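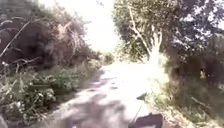
Burkport robotics club takes its path walker outside

I've been tagging along with the Burkport student robotics club since school let out, and I have to tell you, I did not expect to spend a July morning getting excited about shade. But shade is the big topic with this bunch!

The club has 8 members, and their summer project is a small robot named Purex that's supposed to follow a footpath by itself, using what its camera sees and nothing else. No GPS, no painted line, no kid with a controller (well, there's a kid with a stop button, that's a club rule). Indoors it does great. It went up and down the gym hallway so many times that the basketball coach started saying hi to it.

The old lane behind the school is a whole other story. You've got brambles and brush on one side, trees and tall dry grass on the other, and bright sun coming through the leaves so the ground is all blotches. To Purex, a dark blotch can look a lot like the edge of the path.

"It sees a shadow and thinks the world ends there," Ayten Demirtaş told me. She's a junior and she writes most of the steering code. Her fix is to have the program pay more attention to texture and less to how light or dark things are. Yaw Baidoo thinks they should turn the camera exposure down first, because the far end of the lane goes pure white and you lose everything in it. They've been arguing about it (nicely) for about two weeks, and I've now heard both sides enough that I could probably argue it myself.

Meanwhile somebody has to label the pictures. The club has 3,191 of them so far, and Petro Kobzar has done 687, tracing the path edges by hand on a laptop with a sticky trackpad. He says he sees gravel when he closes his eyes. If you have a spare mouse at home, he would love it.

Pylyp Stasiv, the physics teacher who runs the club, wants Purex to do the whole lane and back with no stops before they go to the Dravthorpe student meet. Three other schools are bringing path robots, so I'm hoping for a good crowd. The club meets mornings at 9:30 in the shop room, and new members are welcome even if you've never written a line of code. Bring a hat and bug spray!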